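Austra Lapiņa has run the fixtures desk at Lastel since April, supplying slatwall panels and hooks to small stores. Most of her orders go out under the Toom label. Her first question to a new customer concerns the wall.

"People send me a hook count," she said. "I need the stud spacing first."
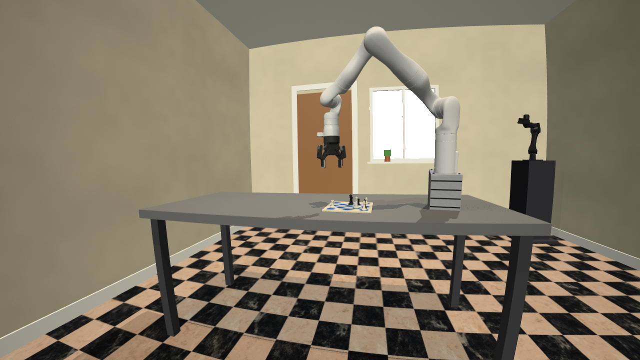

What goes wrong most often with slatwall?

"Overloading one groove. The load should be spread over several, with the heavy stock low down."

Plain grooves suit cards and light packets, she said. For tools or bottled goods she specifies metal inserts, which slide in from the end of the panel and must be fitted before the trim goes on.
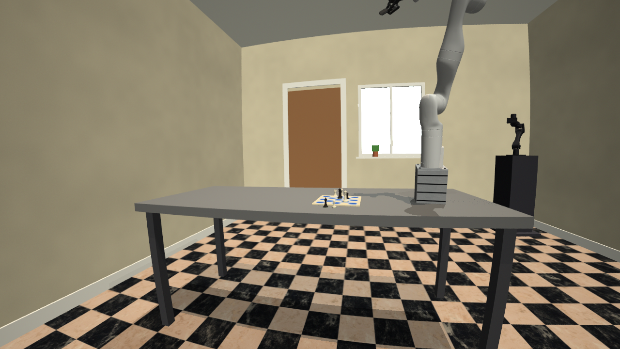 "The trim is the part people forget to order," she said. "Then the panels are up and the edges are raw."

Lastel packs hooks in cartons of 100 and will split a carton for a first order. The Zorkomness warehouse holds 52 finishes; the Udier range is made to order only. 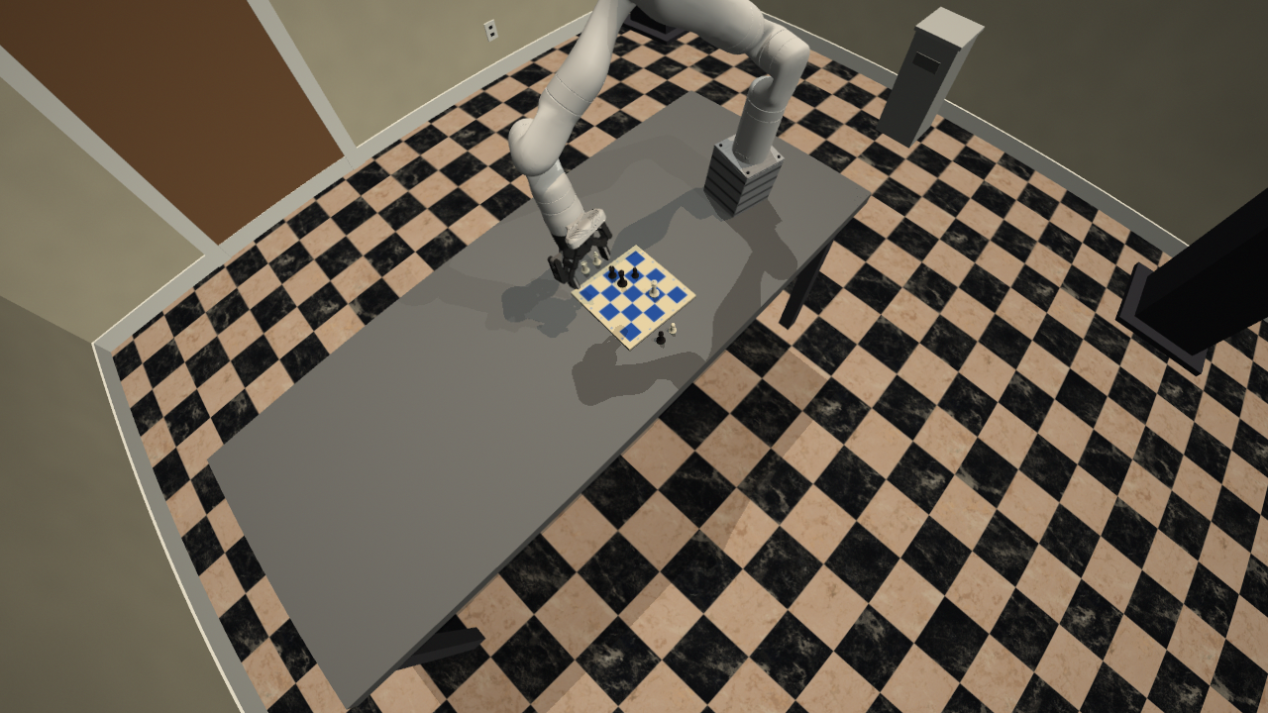

How should a store choose hook length?

"Measure the depth of the packet, multiply by the number you want to hang, and add a little for the hand. Long hooks on a narrow aisle catch sleeves."

She sends a cut list with each quote. Panels already cut are not returnable.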